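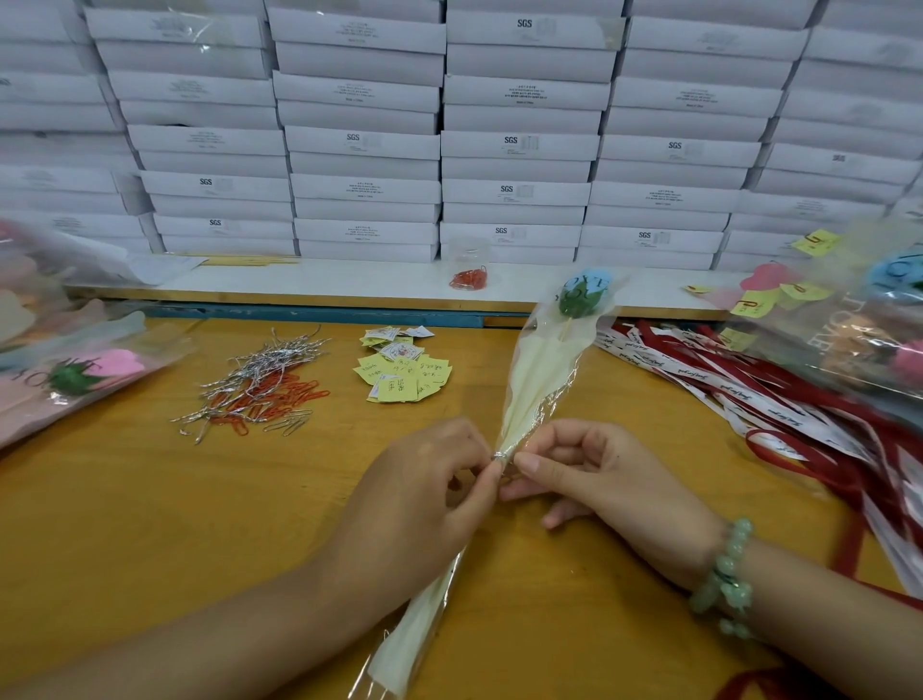
What is the Clumwood Language Archive releasing this spring?

The archive is opening a public collection of recorded speech from Te Moana, a coastal district where two unrelated languages have been spoken side by side for generations. The recordings, transcripts and word lists may be consulted free of charge from March.

CLUMWOOD – The Clumwood Language Archive, working with the Wiston Institute for Language Study, announces the opening of the Te Moana Contact Collection. The collection holds 146 hours of conversation, storytelling, market talk and song, recorded in homes, schools and workplaces across the district.

Earlier work in Te Moana treated each language separately. Speakers in the district commonly use both in the course of a day and often within one sentence, and the project was designed to record that practice as it occurs. Recording teams were asked to leave the choice of language to the speakers and to keep every change of language in the transcript.

The material includes contributions from more than 50 speakers in 17 villages. All of the speakers agreed to public access, and families may ask for a recording to be withdrawn at any time. A small number of ceremonial songs will remain closed at the request of the communities concerned and are listed in the catalog by title only.

First findings, published by the Wiston Institute alongside the collection, deal mainly with borrowed verbs. In the northern villages, borrowed verbs take the endings of the language that receives them. In the south they are often used without endings and are paired with a native verb meaning "do" or "make." The institute's report also covers kinship terms, counting words, and a set of sentence particles that appear to have passed in both directions.

Transcripts were prepared in Fosetti, the archive's own annotation software, and can be searched by word, village or topic. Files may be downloaded in plain text for use in other programs. An English translation accompanies each transcript, and translations into the two district languages will be added as they are completed.

Printed word lists will be sent to schools in Te Moana before the start of the next term. The archive will also offer research visits of up to 30 days to teachers and students from the district. Applications are accepted throughout the year at the archive's reading room in Clumwood, which opens at 9 a.m.

Press inquiries should be directed to the Communications Office, Clumwood Language Archive.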